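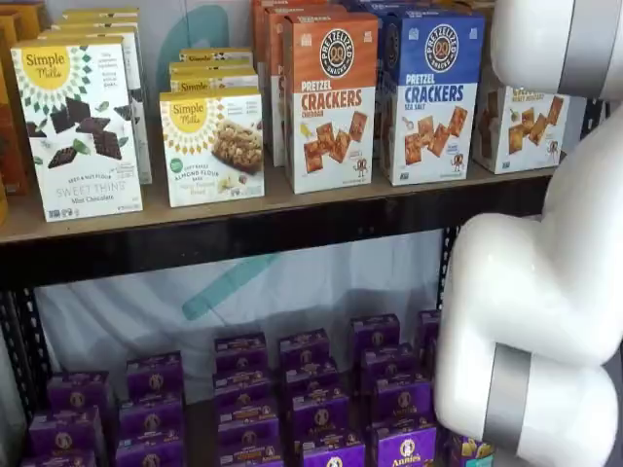 About us

Hello, I'm Olanrewaju Uzor and I look after Kaijage, a little snack shop that sells things in boxes and not much else. Crackers, thins, soft baked bars, that sort of thing. My aunt says it's a cupboard with a till, and she has a point!

I started in August with five products and a trestle table in the corridor at Trendberg, the old bakery on Prallach Lane (it says 1856 over the door, and the stairs feel it). We've got proper shelves now – black metal with wooden boards – and I love them more than is sensible.

How we fill the shelves

Boxes stand upright with their fronts facing you, and the same flavour goes behind. Pretzelized crackers get a good stretch of the upper board: cheddar in orange, sea salt in blue, honey mustard in a mustardy gold.
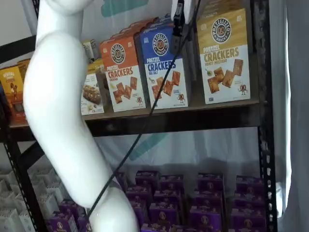 What we like to stock

I'm fussy about crunch. A cracker has to survive a bag, a bus and a dollop of hummus before I'll order a case of it. The purple boxes live on the lower shelf, and the crackers go up where my mum can reach them without bending,
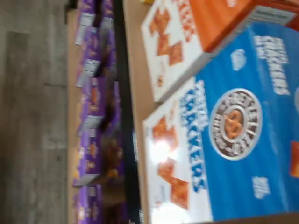
although she still asks me to fetch them down for her, and then stays for tea. Sweeter things sit along from the cheddar: Simple Mills mint chocolate thins, and the almond flour bars next door to those. I'd happily eat the thins for breakfast.

Orders over £50 go out free to anyone in Bunedow, usually within 3 days.
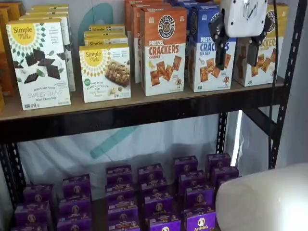 Can I buy just one box?

Of course, single boxes are most of what we sell. Pop in and pick one off the shelf, or ring and I'll put it by for you.

Page last updated May 21, 2023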